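냉장고 선반 재배치: 병, 봉지, 야채칸을 한 번에 정리하는 순서
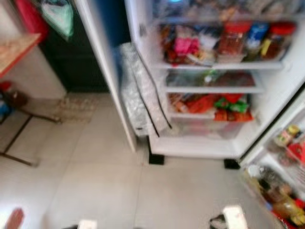 선반 깊이가 문제가 아니라 봉지가 문제라는 댓글이 이 글의 이전 판에 달렸다. 병은 줄만 맞추면 끝나지만 봉지는 세워도 쓰러지고 눕히면 밑에 깔린 것을 잊게 된다는 내용이었다. 지적이 타당하여 이번 판에서는 봉지류 처리를 앞쪽으로 옮기고 용기 배치를 뒤로 돌렸다.

대상은 상단 선반에 병과 포장 식품이 한 줄로 몰려 있고, 중간 선반의 내용물은 구분이 잘 되지 않으며, 하단 투명 서랍에 봉지가 차 있는 가정용 냉장고다. 소요 시간은 한 사람 기준 50분이다. 냉동실은 다루지 않는다.

준비물

- 보냉 가방 또는 아이스박스 1개, 냉매팩
- 중성세제, 미지근한 물, 마른행주 두 장
- 냉장고용 온도계
- 폭이 좁은 바구니 두 개 (글쓴이는 Taseo 좁은형을 사용하며 구입가는 개당 3,370원)
- 마스킹 테이프와 유성펜
- 줄자

바구니는 선반 안쪽 깊이를 잰 뒤에 산다. 선반 깊이보다 짧아야 하고, 문을 닫았을 때 문 선반의 병과 닿지 않아야 한다. 폭은 18cm 이하가 다루기 쉽다. 그보다 넓으면 내용물을 채웠을 때 한 손으로 빼기 어렵다.

1단계. 시작 시점 정하기

장을 보기 전날 저녁이 적당하다. 글쓴이는 수요일 저녁에 한다. 재고가 가장 적은 때이므로 꺼낼 양이 적고, 다음 날 살 품목도 같이 정리된다. 냉매팩은 전날 밤에 얼려 둔다.

2단계. 꺼내기

한 번에 전부 꺼내지 않는다. 선반 한 단씩 비우고, 닦고, 채운 뒤 다음 단으로 넘어간다. 순서는 위에서 아래로 한다. 닦을 때 떨어지는 물과 부스러기가 아래로 가기 때문이다.

육류, 생선, 유제품, 조리한 반찬은 꺼내는 즉시 보냉 가방에 넣는다. 개봉하지 않은 상온 보관 가능 제품은 조리대에 두어도 된다. 한 단을 비운 뒤에는 닦는 동안만 문을 열고, 분류 작업은 문을 닫고 한다.

3단계. 봉지류 분류

봉지와 소포장은 다음 네 가지로 나눈다.

가. 개봉한 것. 입구를 접어 집게로 고정하고 개봉일을 테이프에 적어 앞면에 붙인다. 뒷면에 붙이면 바구니에 세웠을 때 보이지 않는다.

나. 개봉하지 않은 냉장 제품. 기한이 빠른 것을 앞에 둔다.

다. 상온 보관 제품. 포장의 보관 방법을 확인하고 찬장으로 옮긴다. 과자류와 건조 소스가 흔히 여기에 해당한다.

라. 기한이 지났거나 내용물을 알 수 없는 것. 소비기한이 지난 것은 버린다. 표시가 지워져 확인할 수 없는 것도 같은 방식으로 처리한다.

가와 나는 좁은 바구니에 책을 꽂듯이 세운다. 바구니가 덜 찼으면 북엔드나 작은 밀폐용기로 빈 곳을 막아 봉지가 눕지 않게 한다. 꽉 채우면 꺼낼 때 옆의 것이 딸려 나오므로 손가락 두 개가 들어갈 만큼 비운다.

4단계. 선반 닦기

유리 선반은 분리하여 상온에 10분 이상 둔 뒤 씻는다. 차가운 유리에 뜨거운 물을 바로 부으면 깨질 수 있다. 분리되지 않는 선반은 중성세제를 묻힌 행주로 닦고, 물로 적신 행주로 한 번 더 닦은 다음 마른행주로 마무리한다. 선반 앞턱과 안쪽 벽이 만나는 모서리에 소스가 굳어 있는 경우가 많다. 굳은 것은 긁지 말고 젖은 행주를 3분간 덮어 불린다.

병 바닥도 이때 닦는다. 바닥에 묻은 소스를 그대로 두면 닦은 선반에 다시 원형 자국이 생긴다.

5단계. 상단 선반

병류와 용기를 배치한다. 원칙은 키 순서이며, 뒤쪽에 높은 병, 앞쪽에 낮은 병을 둔다. 뚜껑 색이 같은 병이 여러 개면 위에서 내려다볼 때 구분되지 않으므로 뚜껑에 테이프를 붙이고 내용물 이름과 개봉 월을 적는다. '고추장, 11월' 정도면 충분하다. 옆면 라벨은 앞의 물건에 가려지므로 의존하지 않는다.

병과 봉지를 같은 줄에 섞지 않는다. 선반 좌우를 나누어 한쪽은 병, 다른 쪽은 봉지 바구니로 쓴다. 어느 쪽이든 상관없으나 문이 열리는 쪽에 자주 쓰는 것을 둔다. 냉기 토출구 앞은 비운다. 위치는 기종마다 다르며 대개 안쪽 벽에 있다.

6단계. 중간 선반

반찬과 먹다 남은 음식을 둔다. 가장 빨리 소비해야 하는 칸이므로 눈높이에 가까운 단을 배정한다. 용기는 투명한 것을 쓰고 두 층까지만 쌓는다. 글쓴이는 Duda 사각 용기로 통일했는데, 개당 2,000원이고 뚜껑이 서로 호환된다. 원형 용기는 용기 사이 공간이 낭비된다.

생고기를 하루 이틀 보관할 때는 이 칸에 두지 않는다. 밀폐하여 쟁반에 받친 다음 가장 아래 선반에 둔다. 액이 새더라도 다른 음식 위로 떨어지지 않는다.

7단계. 야채칸

서랍을 빼서 씻고 완전히 말린다. 바닥에 키친타월을 한 장 깐다. 채소는 봉지째 넣되 안에 물방울이 맺힌 것은 물기를 닦고 새 봉지로 바꾼다. 잎채소는 세우고, 뿌리채소는 바닥에 눕힌다. 사과는 따로 밀봉한다. 에틸렌이 잎채소를 빨리 시들게 한다.

서랍에 과자나 간식 봉지를 함께 넣지 않는다. 부피가 커서 채소를 누르고, 아래쪽 채소의 상태를 확인할 수 없게 만든다.

8단계. 문 선반

온도 변화가 가장 큰 자리다. 잼, 케첩, 머스터드, 음료를 둔다. 우유와 달걀은 안쪽 선반이 낫다. 무거운 병은 아래 칸, 작은 병은 위 칸에 둔다. 채운 뒤 문을 천천히 닫아 보고 안쪽 선반의 물건과 부딪히는지 확인한다.

9단계. 온도 확인

온도계를 중간 선반 가운데에 두고 문을 닫은 채 하룻밤 둔다. 아침에 문을 열자마자 읽는다. 5도 이하면 정상이다. 그보다 높으면 토출구가 막혔는지, 문 패킹에 봉지 끝이 끼었는지부터 본다. 둘 다 아니면 설정을 한 단계 낮추고 다음 날 다시 잰다.

유지

점검은 매주 장보기 전에 5분이면 된다. 봉지 바구니를 통째로 빼서 앞면의 개봉일만 훑고, 오래된 것을 앞으로 옮긴다. 선반 전체를 닦는 작업은 두 달에 한 번 반복한다.

재고표는 Kanach 양식을 인쇄해 문 바깥에 붙여 쓰고 있다. 품목, 개봉일, 위치 세 칸만 채운다. Skotgate 자석 클립은 종이 한 장은 잘 잡지만 두 장부터 미끄러지므로 다 쓴 표는 바로 떼어 낸다.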